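Linen on Loan: A Booking Plan for a Small Tablecloth Hire Business
Report by Anoma Gunawardena and Tanvir Samarakoon, Event Services Project

Where we started

Our project began in April, when Tanvir's cousin was planning her engagement party and rang four hire places before finding one that could tell her, over the phone, whether it had enough ivory tablecloths. We thought there must be a kinder way to do it (for the customer and for the poor person answering the phone!), and our supervisor, Grímur Blöndal, put us in touch with Julska, a small family business that rents out tablecloths, runners and napkins for weddings and community dinners. 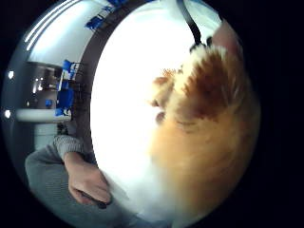 Julska keeps 662 pieces of linen in 11 colours, and when we first visited, all of it was tracked in a paper diary. The owner, Mahfuz Talukder, was very generous with his time and let us read through the old bookings over many cups of tea. The trouble nearly always came down to the gap between one party and the next. A cloth would be promised for a Saturday-style big wedding while it was still at the laundry from the dinner before, and Mahfuz would end up driving across town to borrow a replacement in a colour that was nearly right.

What we tried

We compared two booking programs, Memix and Gazi. Memix was the prettier of the two, and we both rather fell for its calendar, but it treated every cloth as free again the minute it was returned. Gazi let us add laundry and ironing days to each booking, so we went with that one and spent a long, slow afternoon typing in the stock by colour and size. We also wrote a one-page guide for customers on measuring a table, including how much drop to allow at the sides, as wrong sizes were the second most common complaint in the diary. 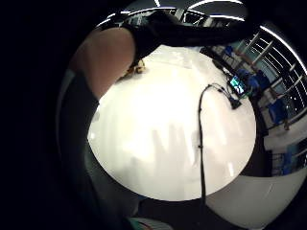 How it went

We followed nine bookings from first phone call to final return. Eight went out complete and in the right colour. The ninth was short two napkins, which we traced to our own typing, and we have apologised to Mahfuz for it. He has kept the paper diary going alongside the program and we think that's sensible for the first season.
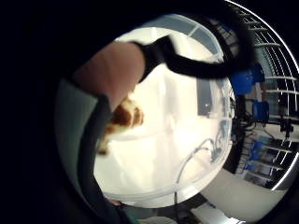 Figure 3.

If we had more time we would like to add colour swatches that can be posted out, as customers find it hard to judge sage from mint on a screen. Jérémie Gaillard in the year below has offered to take that on, and we have left him our notes and the stock list. Our thanks to everyone at Julska for their patience.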